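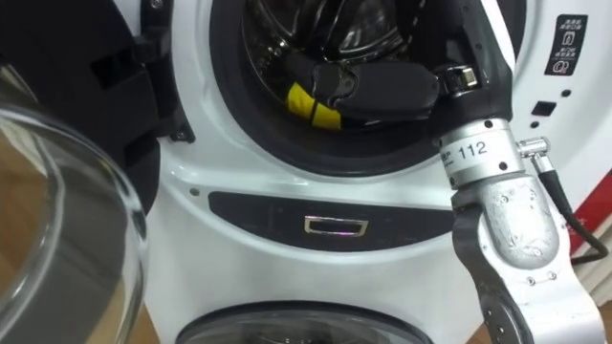 Slide 4: Gripper in the drum, yellow item down by the gasket.

Leave this one up for a bit. Let people find the yellow thing on their own.

So this is the laundry build, working name Pristari. It lives in the shared shop on Zurberg, between the drill press and the washer, and it has one job, which my mother did for years while on the phone.

Point at the gasket. Everybody asks about the drum. The drum is fine, the drum is a shiny bucket. The black rubber lip is where we spent December. Small things settle against it and the fingers want to go over the top of them.

Numbers, say them slowly: 208 logged reaches, 24 of them good. Pause for the laugh. If no laugh, keep going.

Reflections. Polished steel with ribs is a terrible thing to show a depth sensor. We tried taping paper inside. Do not recommend, especially if someone then runs a wash.

Wrist cable: mention the loop. First version had no slack and unplugged itself at full reach, more than 22 times before I wrote it down as a bug.

Skip the Nijs controller story unless we're ahead of time. It's long and I come off badly.

Next: socks. Budget left is 200 dollars, so the socks will have to be patient. Click to slide 5, the wiring diagram, and apologize for the font.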